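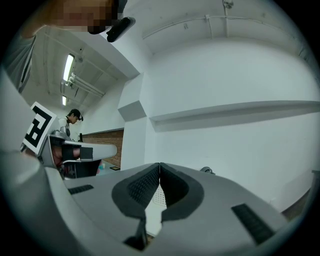

Hongjun Lei wrote in to say that the first draft of this section priced the grippers and left out everything that wears out, and that his group ran short of finger pads before the end of its first November. Pads and spares now have their own step.

By Padmavathi Rai
1/16/23

Section 2. Planning and Budgeting for a Zestine Gripper Station

Read this section before you place an order. It covers one two-hand station. For more than one, repeat steps 1 to 5 for each station and do steps 6 and 7 once.

1. List the tasks you plan to record in the first quarter. Write down the largest and the heaviest object in each. Soft goods such as clothing need more table space than their folded size suggests.

2. Measure the table. The operator needs room to extend both arms and to lay a garment out flat. If a basket or bin will stay on the table, measure with it in place.

3. Enter the gripper pair on line A of the worksheet. The list price is $2630 per pair, with markers fitted. Single grippers are not sold.

4. Enter finger pads on line B. A set is $40. Order four sets per station for the first year. Fabric work wears pads more slowly than cardboard or rough plastic, so adjust after the first reorder.

CAUTION: Do not mix new and worn pads on the same gripper. The fingers will not close evenly.

5. Enter one spare camera module on line C, at $623. Two stations in the same room can share a spare.

NOTE: Prices do not include shipping from Datardale or local tax. Quotes hold until the date printed on them. Ask for a new one if your approval takes longer.

6. Walk the room and mark the power outlets. Budget for cord covers wherever a cord crosses a path that people use. Power strips and covers are not in the kit.

CAUTION: Keep cords clear of the operator's feet. Operators look at their hands during a recording and do not look down.

7. Decide who signs for the equipment and who replaces pads. Put both names on the worksheet. Setup and training take staff time, and most first budgets leave that line blank.
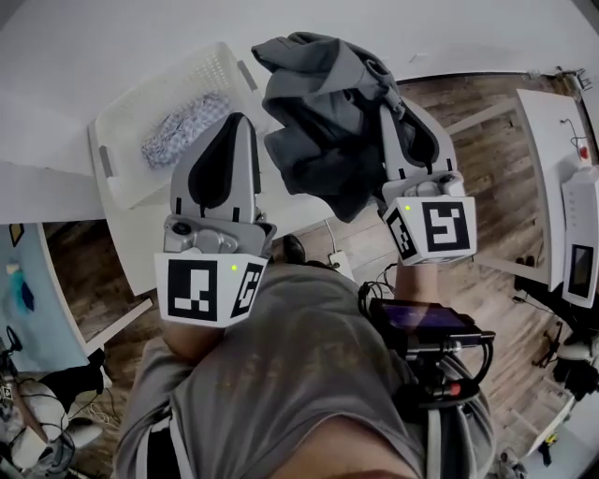

Figure 2-2. Clothing task at a white table, one gripper in each hand.

8. Add lines A to C, then the room costs from step 6. Send the worksheet to Candard orders with the station count in the subject line.

If you already own Alva mounts, tell the order desk before you pay. Some older mounts need an adapter plate, and it ships separately.

Go to Section 3 when the order is confirmed.

We use cookies to remember your region and language. Accept all / Manage settings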